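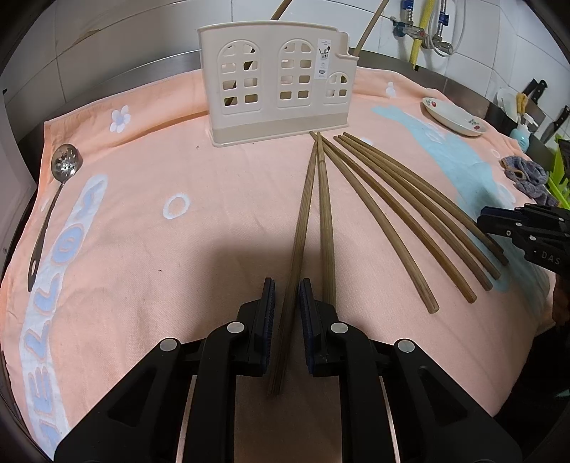 Re: [grip-list] Thin round things, and which fingers to use
From: Ketsara Inthanon
Jul 8, 2023
9 replies · 27 shares

> We've been running the Clolby three-jaw on spoons and spatulas at
> Vemville and it does fine, but anything as thin as a pencil rolls
> out sideways the moment the jaws meet. Before we spend more money,
> has anyone compared plain two-finger grippers on thin stock? And
> does pad texture matter, or is it all in the closing force?

Hello all, and thank you for asking this, because it's the very thing I've been fussing over since May and my family is tired of hearing about chopsticks!

I've been doing my comparing with hand-held two-finger grippers on a kitchen counter, picking chopsticks up off a cloth and putting them in an upright holder. I started with smooth pads and then moved to the textured blue ones, and for me the texture mattered a good deal more than the force. With smooth pads I kept squeezing harder and the stick would just pivot around the pinch point, so I'd arrive at the holder with the tip pointing at the wall. The textured pads let me close more gently and the stick mostly stays at the angle I took it. Mostly.

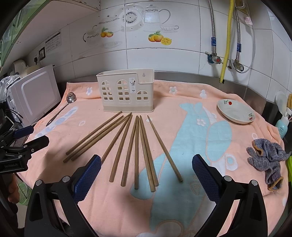

Chopsticks fanned out by the holder, tips toward the back.

The layout turned out to matter as much as the fingers did. Sticks that lie right up against each other are the hard ones. You go in for one and bring up its neighbor, or you get a fingertip wedged between them and push both away. I've had better luck coming in from the outside of the fan and working toward the middle, taking each stick nearer the thick end where there are flat faces to hold. A soft cloth helps too – the fingertips can press down into it a little, which you can't do on bare tile.

I logged 398 attempts on the textured pads and threw out 27 where I'd bumped the holder. I haven't finished going through the rest, so please don't ask me for a success rate yet (I know you will, and I'll get there).

As for the Clolby, I only had one on loan for a short while, on the Noiphan controller, and I never got it to center on anything this thin. Could be my settings. If somebody has run the Brelitetti narrow jaws on the same kind of task I would dearly love to hear how the tips held up, and I'm happy to send you my log sheet so we're writing down the same things.

Warmly,
Ketsara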